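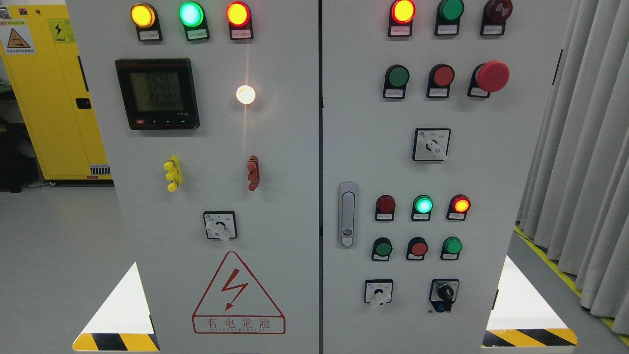 Yellow, green, red. My favourite cabinet at Viltuton, all lit up.

1/ Right, a little thread about control panels, as I've been grinning at this one since half past eight. I've worked round electrical kit for years and I still love a well laid out door!

2/ Start with the three lamps along the top left. Big, bright, each with its own little label plate. You can read them from the far side of the room, and I do, every time I walk in with my tea.

3/ Then the meter. Square, black, grey-green screen, rows of digits stacked up. The top reading looked like 224.3 to me, with the others sitting very close by. Derek Hartley taught me to look at the rows together before looking at any one of them — if they're near neighbours, carry on with your morning.
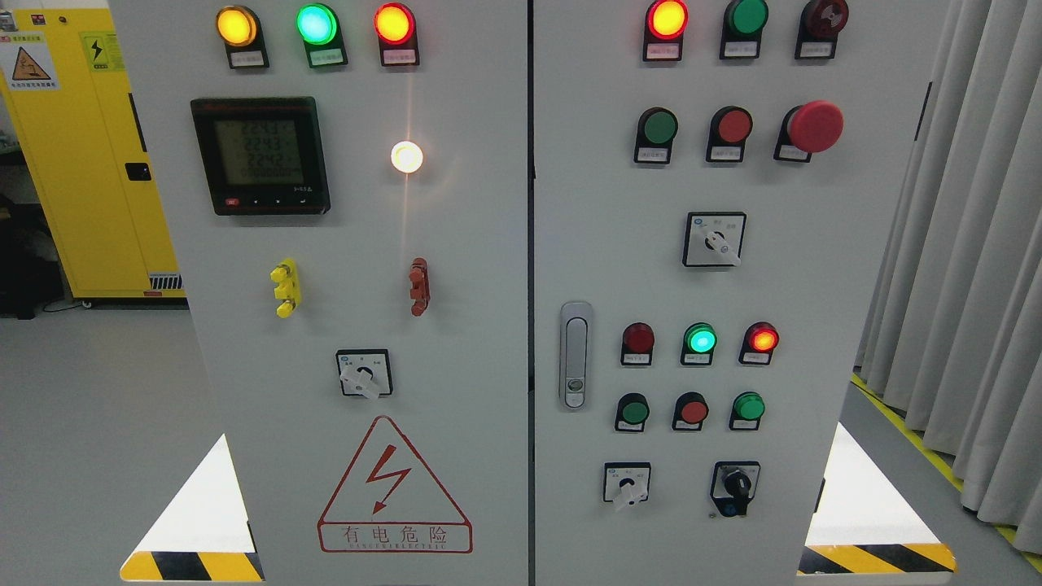
4/ THE SWITCH
White lever on a square plate, black in the middle. I know it's only a rotary switch, but look at the size of that handle. Lovely chunky thing. The yellow and dark red terminals above it are the only bits of the left door that stick out like that, and I think they look like sweets.

5/ THE TRIANGLE
Red outline, lightning bolt, 有电危险 along the bottom. It means there's live electricity, danger. Tove Þorgeirsson learnt those four characters on her first day and now writes them on her lunch box.

6/ The right-hand door is the busy one. Lamps, push buttons, a couple of selector switches, and the big red emergency stop. It took me 2 goes to draw it from memory for my notebook and I still put the handle in the wrong place. 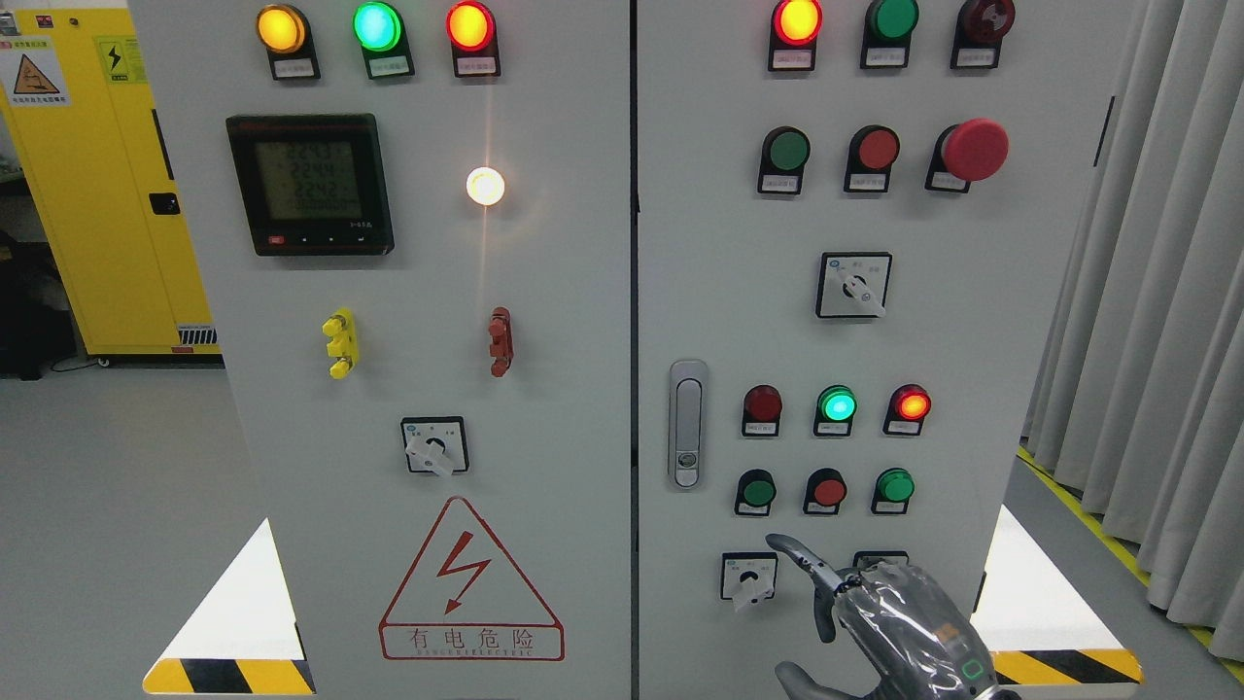
7/ I've got drawings of 175 panels in those notebooks now, going back to my Rovik days, and this is the one I'd hang on the wall. If you've got a favourite panel, post it below. Old ones especially — I want to see the chunky handles!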